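In praise of the chair that holds the clothes
Silvan Zaugg
5th May

My mother-in-law has a rule that clean washing must never touch a seat. It goes from the line to the basket, from the basket to the ironing board and from there straight into a drawer, and if you visit on the wrong afternoon you'll find every bed in the house covered in squared-off piles. I love her dearly and I've eaten at her table for the better part of 47 years (counting the courting ones), but I think she is wrong about this, and I've decided I'm old enough to say so in print.

I'd like to speak up for the soft grey seat, or the brown one, or whatever colour you've got, where the clothes land before anyone deals with them. Every house I've lived in has had one. In the flat on Doolan Street it was an armchair with a bad spring. These days it's the near end of the couch, and I have to move a small mountain before I can sit down to the news.

The magazines don't care for it, of course. I read a piece last October that called it "clutter debt", and the writer wanted us all to buy a folding station with a lid. My neighbour did buy one, a Clokano, and a very handsome thing it is, and her towels now live on top of the lid. I'm not having a go at her. I paid good money for a set of Semetti drawer dividers myself, 2 packets of them, and they're still in the hall cupboard behind the vacuum cleaner.

What I've noticed over the years is that folding is a job that likes company. Put me alone in the laundry under that humming light and I'll do four shirts and remember something urgent in the garden. Put the same shirts beside me on the couch, with the kettle just boiled and somebody to talk to, and I'll get through the lot without noticing. The cushion is the right height, it's soft enough to smooth a sleeve against, and a dropped sock hasn't far to fall.

Then there are the things that don't fold nicely anyway. Fitted sheets, we all know about those. But I'd put sports gear nearly as high on the list, that slippery stuff that slides off itself the minute you let go. You lay one leg over the other, you fold the waist down, you feel rather pleased, and by the time you've reached for the next pair the first has quietly opened up again. 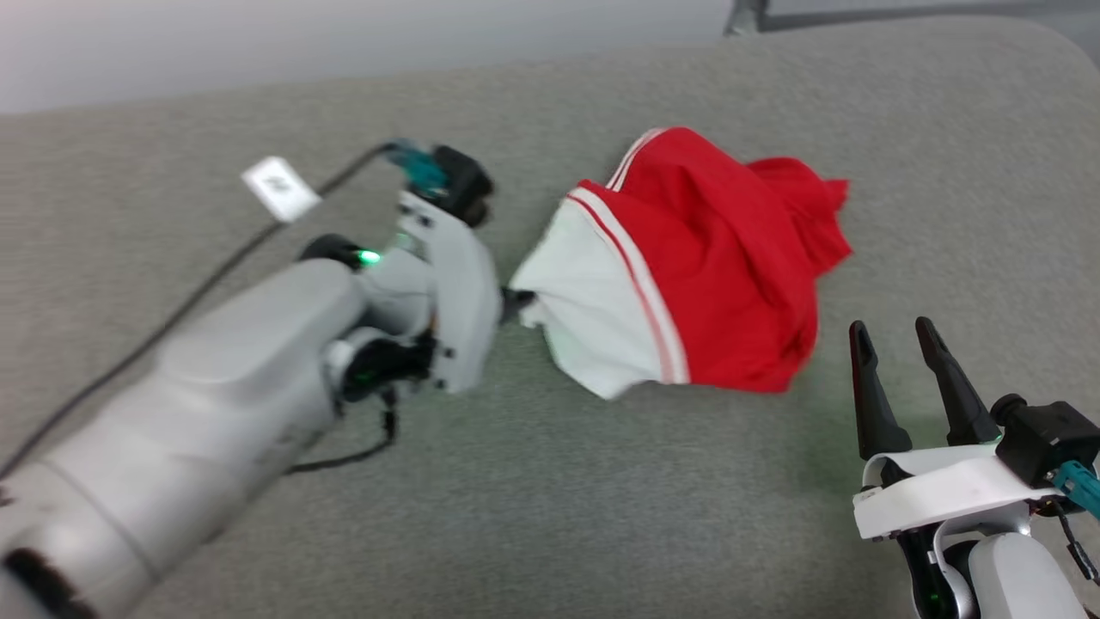 My own method with shorts, for what it's worth, is to leave them till last and not be too fussy. Pinch the side, give them a pull so the legs lie more or less together, fold once, and once again if they'll let you. Our grandson plays for the Ditov juniors and he has never, to my knowledge, looked inside his drawer before putting his hand in. He'd wear them straight off the couch if we let him, and some mornings we do.

So if you've got a seat at your place that's disappeared under the washing, I wouldn't lose sleep over it. Clear it when there's a visitor coming, or when your back needs it. My mother-in-law is due for lunch, as it happens, and I've still got the pillowcases to do.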